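3.2 Materials: blocks and board
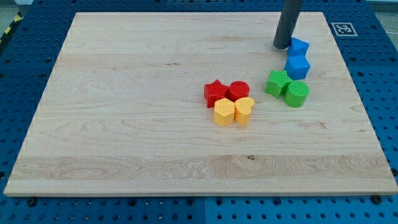
Figure 2. Shape blocks on the maple board, blue perforated tabletop underneath. Blue triangle and blue pentagon at right, with the green star and green cylinder below them.

3.3 Why these shapes

Short version: we wanted pieces that people can name without stopping to think, and that still differ enough at the edges to matter when they get pushed together. Triangle, pentagon, star, cylinder. The first draft of the set (the Ashworth pieces, see Section 2) leaned on near-duplicates, hexagon vs. octagon mostly, and raters kept mixing them up. Dropped. Color was kept as a second cue so that "the green one next to the blue one" is a legal answer but usually not a complete one.

The blocks are plastic. Surface texture varies a bit between pieces, e.g. the crosshatching on the flat top of the cylinder in Figure 2. We did not sand or coat anything. Texture was not a variable in this study and we have no claim to make about it, though it does help under strong light, where a smooth top would throw a highlight and wash out the color. Hulme's pilot notes mention this more than once.

Star is the odd one out. Its points catch on neighbors and the gaps between points let another piece sit closer than it could against a flat side. Raters disagreed most often on star pairs: is a block that sits between two points "touching" or "next to"? We ended up with a rule (see 3.5) but it took a while and the early sheets had to be redone.

3.4 Board and table

Board is light maple, glued up from separate planks, grain running the long way across the work area. Small knot near the lower middle. We left it in. Raters were told to ignore the knot and the plank lines, and to give positions relative to other blocks or to the board edges only. A few early answers used the knot as a landmark anyway ("just above the spot"), these were kept in the raw file but not scored.

Black fasteners sit at the front corners so the board stays put on the perforated top. At Grodbridge the earlier board was loose, and over a long Thursday session it crept far enough to spoil the edge measurements. All Grodbridge edge data from that session is excluded. Relative positions between blocks should survive a sliding board, so those stay in.

Wood vs. the blue tabletop: the blue blocks would be hard to pick out straight on the table, the maple gives them a pale background. Green reads well on it too. We tried a painted board at Dimolville and went back to bare wood within the week, the paint showed scuffs from the blocks and raters began reporting the scuffs.

3.5 Layouts

Layouts come in two kinds, spread and grouped. Figure 2 is a grouped one: two loose clusters, eight blocks, four colors. Clusters are never tidy. We specify which blocks go in which cluster and leave the rest to whoever sets the board, so no two grouped layouts match exactly even when they come off the same card. This was deliberate. Identical layouts let raters learn the card instead of looking at the board.

Contact rule, final version. Two blocks are "touching" if no wood is visible between them at the nearest point when viewed from above. A block between two star points counts as touching if it meets either point. Blocks with a visible gap are "near" if the gap is less than the width of the smaller block, otherwise "apart." In the right-hand group in Figure 2, the triangle and pentagon are touching. Corner contact counts the same as side contact, we saw no good reason to split them and the raters asked us not to.

Diagonal groups gave the most trouble. When blocks run from upper right down toward the left, "below" and "left of" are both partly true and people pick whichever they saw first. Raters could give either or both. Scoring accepts any answer that holds for the block centers. Section 5 has the breakdown, and the pattern is not the same for the two rater groups, which we did not expect.

3.6 Rating procedure

Each rater saw 80 layouts in blocks of 20, with a break after each block. 4 raters per site. Malcolm Hulme trained all of them from the same sheet, in person, in February. After removing the excluded Grodbridge items and the unscored landmark answers we have 3,712 usable relation labels.

Raters worked in Dina, our in-house labeling form. One free text line per pair, then the contact label. Free text always first. In the pilot we had it the other way round and the text just repeated the label back ("they are touching"), which was no use to anybody. With text first, we got things like "tucked in under the pentagon" and "leaning toward the corner," and those are the answers Section 4 works from.

Disagreements were not averaged. If raters split evenly on a contact label the pair goes in the "contested" set and is analyzed seperately. Most contested pairs involve the star, as noted. Cylinders were rarely contested agianst anything else; a round side either meets its neighbor or leaves wood showing.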